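Kinesthetic teaching and teleoperation

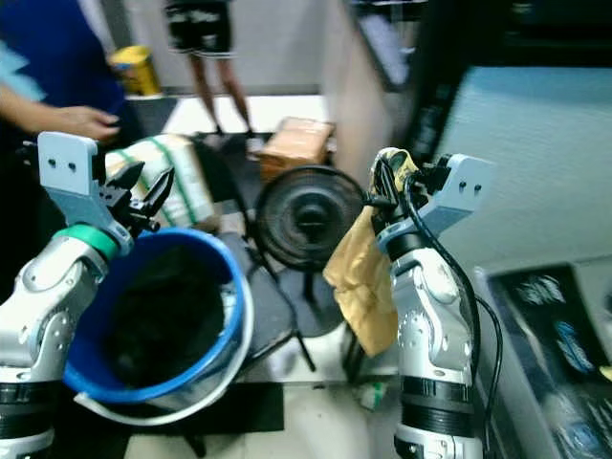 A two-armed robot with a cloth held in the right gripper and the left gripper over the rim of a bucket.

Kinesthetic teaching and teleoperation are two methods of showing a robot a task. In both, a person produces the motion and the robot's joint positions and gripper states are recorded, usually together with video. The recording of one complete attempt is called a demonstration or episode.

Kinesthetic teaching

In kinesthetic teaching the operator holds the arm and moves it through the task. The motors are set to offset the weight of the arm so that it can be pushed with little force. The method needs no second device, but the operator's hands may block the cameras, and one person cannot easily guide two arms with many joints at the same time.

Teleoperation

In teleoperation the operator moves a separate controller. This may be a smaller copy of the arm (leader–follower control), a handheld tracker or a joystick. Leader arms pass on joint angles directly. Trackers give only the position of the hand, and the joint angles must be computed. Most systems return no sense of touch, and operators tend to grip soft objects harder than needed.

Household tasks

Cloth is a common test material — its shape changes with every grasp, and a path replayed from memory seldom ends in the same result. The Clandon set, collected by Eun-ji Ra and Delyth Jarman, holds 1364 demonstrations of cleaning tasks, of which 188 use both arms throughout. Eight operators took part. Each worked with the Tusterier controller after three practice sessions.

Errors

Pauses and failed grasps are normally marked by hand after recording. Gun-woo Seo and Geum-ok Kong proposed keeping failed grasps when the operator recovers within the same episode, as the recovery is itself useful to learn. Long pauses are still trimmed in most sets.

See also: Imitation learning; Leader–follower control; Gravity compensation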